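ROBO 3341 Applied Manipulation
Week 6 handout: notes on the Favadcombe lab demonstration

These notes cover the visit to the Flevton lab at Favadcombe in April. They replace the Week 6 lecture slides. If you missed the visit, read them together with Chapter 11 of the course reader before you start Assignment 2.

1. What we went to see

Flevton runs a small group working on tabletop tasks with household and office objects. The session we attended was on straw insertion: a manipulator picks up a drinking straw and puts it through the hole in a cup lid. The task looks trivial. It is a peg-in-hole problem with a flexible peg, a transparent target and a container that tips if you push it sideways.

The group calls the task set Palby. Each Palby task has a written start condition, an end condition and a list of things that count as a failure. You will write your own version of this list for the assignment, so look closely at how theirs is worded.

2. Perception

Clear plastic is hard on depth sensors. Infrared light passes through the wall of the cup or bounces off at an angle, and the depth map comes back with holes in it. The lab showed us raw depth beside a colour view, and most of the lid was missing from the depth.

Their approach is to work from colour and learn the rim and lid opening as keypoints. The training set was 3000 labelled stills, taken under varied lighting. Labels, stickers and printing on the cup are left on. They give the detector some texture to hold on to, but a model can also come to depend on them, and then it does poorly on a plain cup.

Water is a second problem. It bends whatever is behind it, and the waterline is a strong horizontal edge that early versions of the detector took for the rim. The fill level is therefore varied on purpose.

3. Approach and insertion

The motion has three stages.

Align: the straw tip is brought over the opening and held clear of the lid. A straw rarely hangs straight, so the controller tracks the tip and ignores the nominal grasp axis.

Descend: speed drops to 11 mm per second and the side force is monitored. If it passes the limit, the arm backs off and searches in a small spiral.

Release: the gripper opens once the tip is at the set depth. Letting go early was the most common fault in the logs we were shown.

Cup height matters in all three. With several cups in a row, a path planned for a short cup may clip a taller neighbour on the way across. The lab sets the travel height from the tallest object on the desk – simple, a bit slow, and good enough for this work.
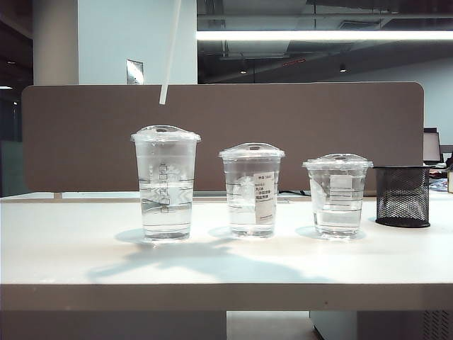

Figure 6.1. Row of three lidded cups, tallest at left, each with a different water level. The straw is above the tallest cup, at a slight angle.

Note the straw in Figure 6.1 in relation to the align stage. The tip is still above the lid, and its offset has to be worked out from where the tip is, with the tilt included. Note also the bright patches on the desk in front of the cups. Refracted light like this can produce false detections.

4. Results reported on the day

The lab quoted figures from about 150 trials. We were asked not to circulate the success rates before the write-up is out, so they are left off this handout. Failures were sorted into missed opening, bent straw, tipped cup and early release.

5. Before the tutorial

Read the Jayasinghe notes on compliant insertion (on the course page, under Readings).

Write a start condition and an end condition for inserting a straw into the shortest cup in Figure 6.1. Half a page is plenty.

Bring a sketch of a safe path from the tallest cup to the shortest one, with the travel height marked.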